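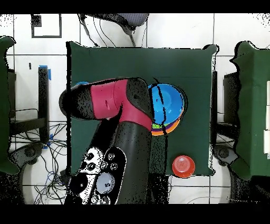
“步行五分钟”有多远:两个订房网站上位置说明的比较

旅游管理课程 项目报告

一、为什么选择这个题目

去年秋天我和同学去Sinaga旅行,我们在网上订了一间民宿。网页上写着“步行五分钟到海边”。到了以后,我们拖着箱子走了很久,中间还要爬一段台阶。房间很干净,房东也很热情,可是我们每天去海边都要计划一下时间,因为来回一次不是很轻松。回来以后我给那间民宿写了评价,写的时候我想:房东说的五分钟,是从哪里开始算的?走得多快?到的“海边”是沙滩,还是只能看见海的那条马路?

这门课要求每个学生做一个关于旅游服务的小项目。我就把这个问题作为我的题目。我没有研究价格,也没有研究服务态度,关于这两个方面,已经有很多同学做过。我只看位置说明,也就是网页上告诉客人“离某个地方有多远”的那几句话。

我的问题有三个:第一,民宿的网页怎么说明位置;第二,网页上写的步行时间和实际的步行时间差多少;第三,如果差得多,客人在评价里会不会提到,网站会不会改。

二、选择的网站和地方

我选了两个网站,Lellow和Jorkine。这两个网站我自己都用过,它们的房源有一部分是一样的,这对比较很有帮助。Lellow的房源介绍由房东自己写,网站规定最多200个字,所以房东一般写得很短。Jorkine的介绍分成几个栏目,其中有一个栏目叫“周边”,房东先选一个地点的种类,再填一个时间或者距离。

我选了两个地方。Sinaga是海边的小城,市中心比较平,但是靠近旧港口的部分有很多台阶。Lirkari在山里,是一个分成上村和下村的旅游地,夏天有人来走山路,冬天有人来滑雪,两个村之间有一条缆车。选这两个地方是因为地形不同,我想知道地形对“步行时间”有没有影响。

三、方法

3.1 收集

我在两个网站上一共读了262个房源的网页,把里面所有和位置有关的句子抄到一个表格里。同一个房源如果在两个网站上都有,我记成两条,因为两边的文字常常不一样。抄写的时候我保留原来的说法,没有改。后来证明这样做是对的,因为有的房东写“步行五分钟”,有的写“走几步就到”,有的写“非常近”,如果我一开始就把它们都改成“近”,后面就没有办法分析了。

3.2 分类

抄完以后,我按照目的地把句子分成6类:车站、海滩或者山路入口、老城或者村中心、缆车站、公共汽车站、超市。有些句子很难分类。比如“离一切都很近”,这句话在两个网站上都出现过很多次,我把它放在“不能检查”的一组里,没有进入后面的计算。

3.3 检查

从可以检查的句子里,我选了100条写着明确步行分钟数的说明。Sinaga有五十八条,Lirkari有四十二条。按网站分,Lellow有五十四条,Jorkine有四十六条。

在Sinaga,我自己走了大部分的路线。走的时候我用手机计时,用平常的速度,不跑,红灯的时间也算在里面。起点是房源的大门,终点是目的地的入口。如果房源没有公开准确的门牌,我用网站地图上的那个点作为起点。这个点有时候不准,我在第六部分会再说明。

在Lirkari我只住了一个周末,不能走完全部路线。没有走的路线,我用地图软件计算,然后加上坡度的修正。修正的办法是这样的:我先走了几条上坡的路,把我的时间和软件给的时间比较,得到一个平均的差别,再用在其他上坡的路上。这个办法不太精确,但是比直接用软件的时间好一些。

我决定,如果实际时间和网页上的时间相差不超过两分钟,就算“一致”。两分钟是我自己定的。我想过用百分比,可是如果网页上写“步行一分钟”,走了两分钟就是百分之百的错误,这样对房东不公平。

四、结果

4.1 时间的比较

一致的有四十七条,比网页上写的更长的有四十四条,比网页上写的更短的有九条。

Sinaga:一致三十五条,更长十七条,更短六条。
Lirkari:一致十二条,更长二十七条,更短三条。

两个地方的差别比我想的大。在Sinaga,大部分说明是可以相信的,问题主要在旧港口那一部分,那里的台阶让时间变长。在Lirkari,多数说明都比实际短。我注意到,有些房东写的时间是下坡的时间。从房间走到缆车站是下坡,确实很快,但是晚上回来是上坡,需要的时间差不多是两倍。房东没有说谎,他只是选择了比较好听的那个方向。

按网站来看,“更长”的说明在Lellow有十九条,在Jorkine有二十五条。Jorkine的比例高一点。我开始的时候以为Jorkine会更准确,因为它有专门的栏目。后来我看了它给房东填写的页面(我用自己的账号打开了登记房源的第一步,没有真的登记),发现时间那一格只能选整数,最小的选项后面直接就是五,然后是十。一个需要七分钟的房东必须选五或者十。我觉得很多人会选五。

4.2 说法的分析

在不写分钟数的句子里,最常见的是“很近”“就在旁边”和“几步路”。我试着检查了一些“几步路”,结果很不一样。有一个真的是在同一条街的对面。另一个要过一座桥,再过一个停车场。所以我认为“几步路”这个说法对客人没有什么用处,虽然它读起来很亲切。

“海边”这个词也有问题。在Sinaga,海边可以是沙滩,可以是石头的堤岸,也可以是码头。如果客人带孩子来,他们想的“海边”一般是沙滩。可是从老城出发,最近的水是码头,那里不能游泳。有几个房东写得很清楚,例如“到码头三分钟,到沙滩还要继续往北走”。这样的说明在我的表格里很少,但是我读到的时候就很愿意订那个房间。

在Lirkari,类似的问题是“缆车站”。缆车有上站和下站,有的房源离上站很近,可是客人第一天到达的时候是在下站,而且最后一班缆车在傍晚就停了。如果晚上到,就要坐出租车,或者走山路。网页上提到末班时间的房源非常少。

还有一个我没有想到的问题,就是起点。几个大的度假屋写的时间是从院子的门开始算的,可是从房间到院子的门还有一段路。这段路不长,我没有把它加进去,只是在表格的备注里写了一下。

4.3 客人的评价

我读了这些房源下面的评价,想看客人有没有提到距离。提到的人比我想的少。客人写得最多的是卫生、床和早餐。说到距离的时候,他们一般说得很客气,例如“位置不错,就是要爬一点坡”,或者“建议带轻便的行李”。给低分的客人里,只因为距离而给低分的,我没有找到。

这可能有两个原因。一个是客人到了以后很快就习惯了,离开的时候已经不觉得这是大问题。另一个是客人觉得这是自己没有看地图的错误。我自己当时也是这样想的,我给那间民宿的评价里,关于距离只写了半句话。

房东回复这类评价的时候,多数只是感谢。有一位房东在回复里说,他会把时间改成十分钟。我过了一个月再看,网页上还是五分钟。也许他忘了,也许在网站上修改很麻烦,我没有办法知道。

五、讨论

5.1 不准确的说明从哪里来

我原来的想法比较简单,我以为房东为了吸引客人,故意把时间写短。做完这个项目,我觉得情况复杂一些。住在当地的人每天走同一条路,知道近路,不拖箱子,也不停下来看路牌。他走五分钟,这是真的。客人第一次走,要看手机,要找门牌,时间当然更长。我自己在Sinaga走第二遍同一条路线的时候,也比第一遍快了。为了公平,我在计算里用的都是第一遍的时间,因为客人到达的那天就是第一遍。

地形也很重要。在平的地方,人们对时间的感觉比较接近。在有坡的地方,上和下是两个不同的时间,可是两个网站都只给一个格子,或者根本没有格子。

第三个来源是网站自己。Jorkine的选项太少,Lellow的字数太少。在200个字里,房东要写房间、厨房、停车和宠物的规定,留给位置的只有一句话。一句话里最容易写的就是“步行五分钟”。

5.2 对网站的建议

我认为网站可以做几件不难的事。时间的选项应该可以填任何整数。有坡的地方,应该分开写去和回的时间。“海边”和“缆车站”这样的词,应该让房东从地图上选一个具体的点,然后网站在页面上显示这个点的名字。如果客人在评价里多次提到同一个问题,网站可以给房东发一个提醒,请他检查说明。

我也想过,是不是应该让网站自动计算时间,不要房东填写。这样比较统一,但是会失去一些只有房东才知道的信息,比如哪条路晚上有灯,哪个台阶下雨的时候很滑。我觉得比较好的做法是两个都有,上面是自动计算的时间,下面是房东自己写的话。

5.3 对旅行者的建议

老师要求每份报告都有一部分对普通读者有用,所以我写几条我自己现在会做的事。

订房以前,先在地图上看等高线或者地形的颜色。如果路线穿过很多密的线,就是有坡,网页上的时间要多加一些。

给房东写信的时候,问题要具体。不要问“离海远吗”,他一定回答不远。可以问:“从您的门口到可以游泳的沙滩,拖着箱子走要多久?路上有台阶吗?”我用这个问题给几位房东写过信,得到的回答都很详细,有一位还告诉我可以从后面的小路绕过台阶。

晚上到达的客人,要问最后一班车或者缆车的时间。在Lirkari这一点特别重要。

看评价的时候,可以搜索“坡”“台阶”“行李”这几个词,比看总分有用。总分里面混合了很多别的东西。

六、项目的不足

第一,走路的人只有我一个。我走得不算慢,也没有带孩子,所以对老人和家庭来说,实际时间可能比我记录的更长。如果再做一次,我想请不同年龄的人一起走。

第二,我只在一个季节做了检查。我去Lirkari是在十一月,路上还没有雪。冬天下雪以后,上村的小路可能要走得更慢,有的可能会关闭。

第三,网站地图上的点有时候不准。为了保护房东的隐私,Lellow在预订以前只显示一个圆圈。我用圆圈的中心作为起点,这样会有误差。有几条写着“更短”的说明,也许就是因为这个误差。

第四,选择那100条的时候,我没有用随机的办法,我先选了容易走到的地方。老师在中期检查的时候已经指出这一点。我当时已经走完了一大半,没有时间重新开始,所以在这里说明,请读者看结果的时候考虑到这个问题。

第五是语言的问题。有些介绍是房东用别的语言写的,然后由网站自动翻译。我不能确定“几步路”是房东自己的话,还是翻译出来的话。我查了其中的几条原文,有一条原文的意思更接近“在同一个区”。这和“几步路”差得很远。这个题目可以单独做一个项目,我在这次没有继续。

七、工作过程的记录

这个项目里最花时间的部分是抄写。开始的时候我每天晚上抄一点,后来发现隔几天以后自己的标准会变,前面放在“车站”的句子,后面放到了“公共汽车站”。所以我在分类以前写了一页规则,然后把已经分好的句子全部重新看了一遍。这一步我应该在最开始就做。

表格的结构我改过两次。最后的版本每行有房源编号、网站、地方、原句、类别、网页时间、实际时间和备注。备注这一栏一开始没有,是我在Sinaga走第一条路线以后加上的,因为那天一条街正在修路,我必须绕行,而表格里没有地方可以写。修路的那条路线,我后来又去走了一次,用的是第二次的时间。

报告里没有写房源的名字。我的目的是看网站和说法,没有必要让某一个房东不高兴。完整的表格已经和报告一起交给老师,里面的房源也只有编号。

八、附录:分类规则(节选)

车站:只包括火车站。长途汽车站放在“公共汽车站”。

海滩或者山路入口:Sinaga的码头不算海滩。山路入口以路牌为准,没有路牌的小路不算。

老城或者村中心:Sinaga以老城的城门为终点,Lirkari以上村或者下村的教堂为终点,看房源属于哪个村。

缆车站:说明里没有写上站还是下站的时候,用离房源近的那一个,并且在备注里写“未说明”。

超市:小卖部和加油站的商店不算。如果说明里写“商店”,先看地图,不能确定是哪一家的,放到“不能检查”。

一句话里有两个目的地的时候,分成两行,编号后面加字母。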